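Filed under: Manipulation > Cloth & Soft Stuff

Trotitz wrote:
We finally trained the folding policy on hand-held gripper demos, 126 of them, all baby clothes. It does sleeves nicely now, and I'm so pleased I could hug the thing! My one worry is the first pinch – everything after it depends on getting hold of a single layer right at the edge. 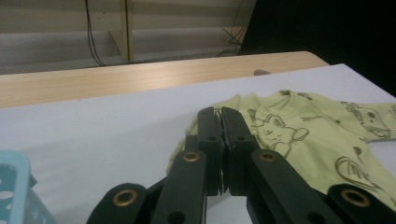

So we started every demo with the fingers closing on an edge, even when a bigger grab would've been quicker. Has anyone else tried that?

Grimshaw wrote:
Lovely work, but I'd push back a little. We had 900 demos with sloppy grabs mixed in and ours recovered better from a bad start.

Skekero wrote:
I'm with Trotitz, at least for thin knits. Ours learned the sloppy grabs a bit too well, bless it.

Trotitz wrote:
Fair points, both. I'll mix in 3 messy sessions and report back in July.

Recent threads
Skirnent wrist mount, cracked again
Is 3,000 demos overkill for towels?
Finger pads that don't snag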